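Ya-wen Chou
13 September 2018

Home from the Gullico open day with very sore feet and a bag full of leaflets, so bear with me, this is going to be one of my long ones.

It was over in the old Flirkura building, and I'd expected 22 people at most. The queue went right round the corner! Lovely chatty queue, mind you.

My favourite by miles was the folding work. Grippers, dark cloth, a bed with strawberries on the bedding. I could have stayed there all afternoon.

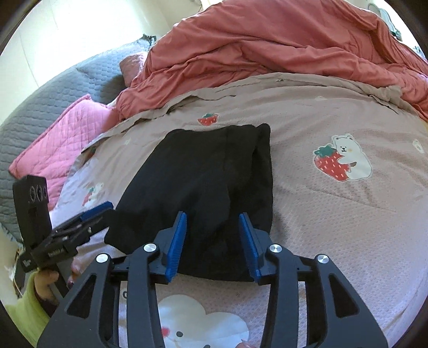
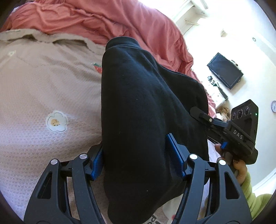 Berwyn Ellis gave the talk afterwards and was ever so patient with us. Someone asked why they'd start with clothes and he said cloth never lies the same way twice, so every go teaches you something new. They're hoping for 1000 folds by the end of September.

I asked whether it would ever manage a fitted sheet and he laughed for quite a while (I can't do one either, Berwyn).

Then tea, and a very good lemon slice, and a go on Lui, the little sorting arm on the Dredeo stand. I was number 16 in line and I dropped two of my three beanbags.

They're doing another one next year and I've already put my name down. Do come along if you're near, I'll save you a place in the queue.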